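BUVIK (26 February 2026) – The Brarach Land Trust has bought 918 acres of salt marsh, tidal creek and extremely committed mosquitoes at the mouth of the Hetard River, closing a negotiation that took 14 years and outlived two of the trust's office copiers.

The purchase protects the largest unbroken stretch of marsh left on this part of the coast. Earlier owners had planned a marina, then a golf course, then a smaller marina. The marsh flooded all three proposals, in one case during the site visit.

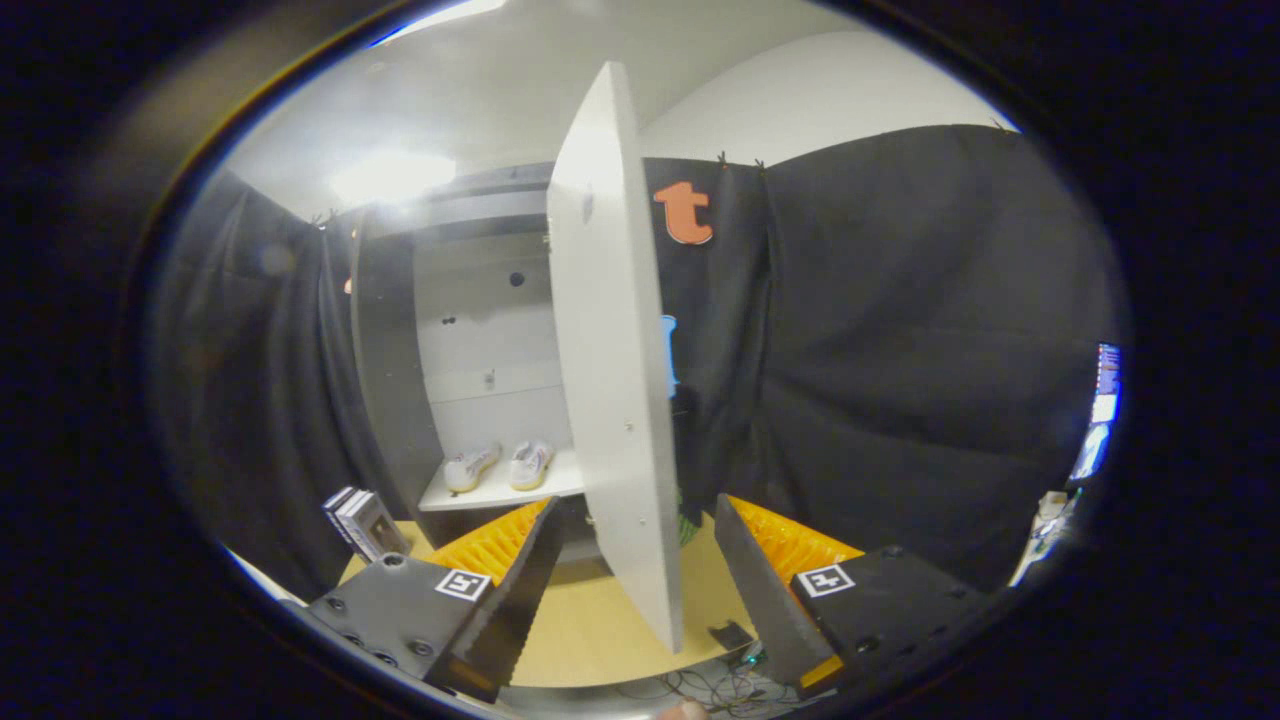 Under the agreement, the land can never be subdivided or paved. Grazing will continue on the Nishad meadows, where nearly 300 sheep have kept the grass short without ever submitting an invoice. Hunting and clamming rights stay as they are, and so do the arguments about them.

Work starts in September with the removal of an old earth dike that has held back the tide, on and off, for decades. Two culverts on the Buvik side will be widened so that fish can get through them. The trust expects the creeks to be fully reconnected by 2032, weather and permits allowing – the weather is thought to be the easier of the two.

A public footpath will open along the north bank once the dike is out. Visitors should bring boots. The parking lot holds nine cars, or seven if people park the way they usually do.

The Brarach Land Trust protects farmland, forest and wetland in the Hetard valley. Maps of the property are available at its Buvik office on weekday mornings.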